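I had a free morning before my train home, and I'd promised myself I would finally do the old part of Jaddale on foot instead of seeing it through a bus window on the way to somewhere else. I'm so glad I did!

Start at the river end, if you can. Everybody tells you to begin in the main square because that's where the parking is, but the streets climb from the water and they make a lot more sense in that order. I set off a little before 8, when the bakery on the corner by the footbridge was putting its shutters up, and I ate a walnut roll on the steps with my coffee balanced on my knee. The river was high and brown and loud. There was one man fishing and a very hopeful cat.

From there it's 122 steps up Kushwaha Lane (there's a little plaque at the bottom that gives you the number, and a second plaque halfway up wishing you luck). The houses get narrower as you climb, and the doors are all painted in colors you would never dare pick at home – mustard, plum, a green like old medicine bottles. I took the side alley on the left, which I think is the best part of the whole neighborhood. It smells of bread and wet stone and it comes out, quite suddenly, behind the covered market.

The market! I could have stayed there all day. It's small, just two aisles and a row of stalls along the back wall, but everyone is actually shopping for dinner, and nobody minds if you dawdle. I bought a bag of dried apricots, a wedge of a crumbly sheep's cheese whose name I wrote down and then lost, and a jar of plum pickle that leaked gently into my backpack for the rest of the trip. Worth it. The pickle lady gave me a taste of all her jars, including one with so much chili in it that I had to go and stand outside for a while.

Past the market the street levels out and you reach Nindano Gardens, where the benches face the wrong way for the view but the right way for the sun. I ate half the cheese there. If you keep going through the far gate there's a path along the top of the old wall, and on a clear day you can see all the way to the hills. I got haze, but lovely golden haze.
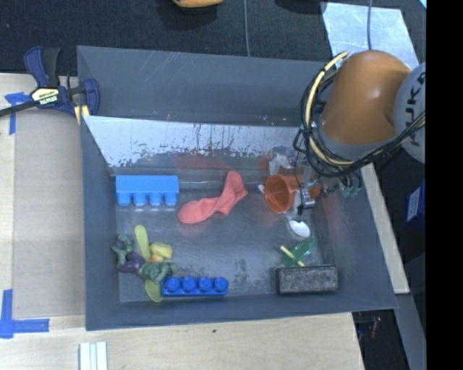 Bimla Kandpal wrote to me after my last post to say that I should skip the wall path in the middle of the day, when there's no shade at all, and go up an hour before sunset with something cold to drink. She also says the stairs at the east end are much easier on the knees than the lane. I haven't tried them yet, but I will!

Lunch was at Grurken, a tiny place under the arches with five tables and a menu on a chalkboard. I had the lentil soup and then, because the next table had it and I am weak, the fried dumplings as well. Go early, as there was a line out the door by noon.

I'm hoping to be back in December for the lantern evening. If anyone knows a quiet place to stay near the footbridge, please leave me a note in the comments.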